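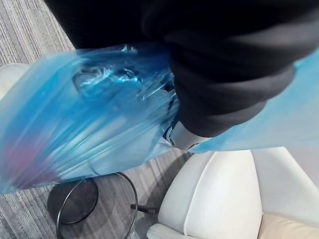 A blue plastic bag, held tight.

Hostel helpers wanted for the season at Tremeo House, Arcombe

We are looking for 3 people to join us at Tremeo House from April, in exchange for a bed, your meals and a small weekly allowance. If you have been on the road for a while and would like to stop somewhere long enough to learn the names of the streets, please read on – and forgive us if we go on a bit, because we would like you to know what you are coming to.

Tremeo House is a hostel with 41 beds, up the hill from the harbor in Arcombe. We get walkers, cyclists, families between ferries, students with enormous backpacks, and every so often a couple who booked us by mistake and then stayed the whole week. The building is old and the stairs creak. The hot water is excellent, and we are prouder of that than we probably should be.

What you would be doing

You would work six hours a day, five days a week. Most of it is what you would expect: making up beds, cleaning the bathrooms, setting out breakfast, and checking people in when the evening bus arrives. Breakfast starts at 7 a.m., so one of you will be up before the gulls, but we rotate that shift so it never falls to the same person for long.

The rest is harder to put on a list. Guests will ask you where to eat, whether the coast path is muddy, and how on earth you get to Rino without a car (there is a bus, and we will teach you the timetable). Once a week we cook a big shared dinner, and if you have a dish from home that you love making, we would be so happy to hand you the kitchen for the night. Last season's favorite was a lentil soup that our friends at the Kırmızıgül café taught us, and people still write to us for the recipe.

Who we are hoping to hear from

You don't need hostel experience. We would much prefer somebody who has stayed in plenty of hostels and remembers what it feels like to turn up tired in the rain. You should be 18 or over, comfortable chatting in English, and free to stay at least 3 months. A second language is a real help at the front desk. You will also need the legal right to do this kind of work here, so please check that before you book any travel.

What you get

A bed in the staff room, which sleeps four and has its own shower, plus three meals a day and free laundry. You will have two days off in a row, and you can borrow our bikes whenever they aren't out with guests.

How to apply

Send us an email through the contact page, with "Season helper" as the subject. Tell us a little about yourself, where you have been traveling, and when you could start. No formal résumé needed – a few friendly paragraphs will do nicely. We read everything that comes in and will write back either way, though it may take us a week or two when the house is full.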